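Let them start with the laundry
3 min read

Every October our robotics club picks a project for the year, and every October somebody asks for a fighting robot. I understand. I wanted one too when I was fourteen. But this year the students at Vurkska voted for clothes, and I think it's the best choice they have ever made!

The project is called Lanuvine. Four teams, one task: teach a gripper to pick up soft things and put them where they belong. Students carry the gripper by hand first and record themselves doing the job, and the recordings become the lessons. They had 44 of them by half term, and they argue over every one (Amr Gaber, who runs the club with me, has had to bring in a rule about shouting).

What I love is how quickly cloth takes the swagger out of a clever sixteen-year-old. A wooden block has edges, and it stays the same shape when you turn it over. A jumper changes shape each time you touch it, hides whatever is underneath it, and hangs differently depending on where you pinched. Our strongest programmer spent three sessions on a single sleeve and came out of it grinning.
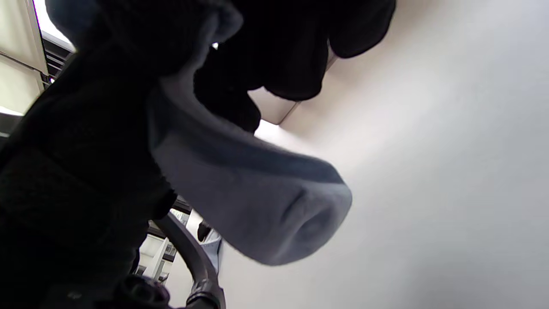 Black fleecy fabric and a grey-blue piece with a rounded end, seen from the gripper's own camera.

Look at how little there is to go on from down there! Dark folds fill one side of the view, and you have to work out where one piece of fabric stops and the next begins. Students who study views like this start asking proper questions about light, about angles, about what a machine can know from one look. I have never got those questions out of a line-following buggy.

Some parents would still prefer a trophy, and the Givilard contest is good fun, so we'll probably enter again. But if your school has a club and a cupboard full of lost property, please try this. The first lesson costs nothing but a pile of old clothes, and ours are already asking if they can do bedsheets next.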